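# The green handles stay

I have too many tote bags. They live on a hook behind the kitchen door, one inside the other, and when I pull one out, three more fall on my feet. So in August I decided to keep only the ones I really use, and to learn at last how to fold them properly.

The cream one with green handles was the first I took seriously. 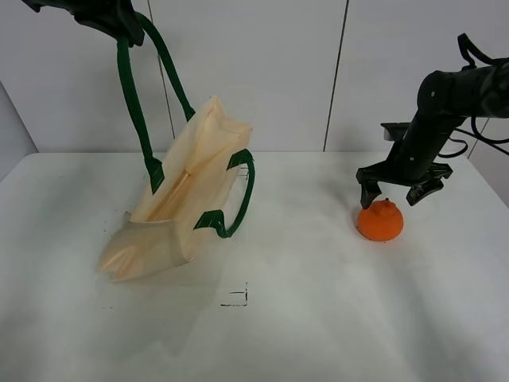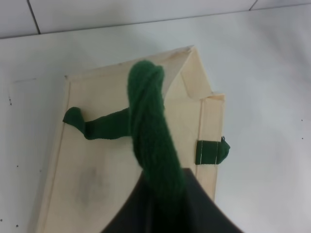
My sister wrote to me the same evening that I should cut the handles off and sew on flat cotton ones, because thick handles never fold well and she has given up on all of hers. I thought about it for a day or two. I even looked at cotton tape in the Hartley shop near the station. But the handles are the reason I like this bag. They are dark green and soft, and on the shoulder they don't cut, even when I carry potatoes.

She is right about the folding, though. The fabric does what you ask it. The handles do not. If you lay them on top and fold the bag over them, you get a fat lump in the middle, and the whole packet opens again like a book with a pencil inside.

After many tries, I do it like this now:

1. Take the bag by one handle and shake it, so that the bottom corners come out.
2. Lay it on the table and smooth it from the hem down to the base with the flat hand.
3. Put both handles down on the body of the bag, side by side, not crossed. Any twist must go out now.
4. Fold the left third over, then the right third.
5. Roll from the bottom up to the hem, not too tight.

The roll stands in a drawer by itself. I tried also the small square that many people make, where the last corner goes in a pocket, but for that you need thin nylon. My old Ondix bag folds this way in a few seconds and is no bigger than a bar of soap. The cream one will never be so small, and I stopped being angry with it.

About washing I am less sure. I wash it cold and inside out, together with the kitchen towels, and I dry it hanging from the base — if it hangs from the handles, I find they get longer. Maybe this is only my imagination. I have not measured.

For the drawer I use a shoe box from Lollovar without the lid. It takes the bags standing in a row, and I can see each color from above. The paper bags went to the recycling, and the ones with broken seams I cut into cloths for the bicycle. There is still a big blue bag from Prevum that I can't fold and can't throw away, and at the moment it holds the other bags I have not decided about. It is back on the hook behind the door.

Next I want to do the dish towels, but first I need a second shoe box.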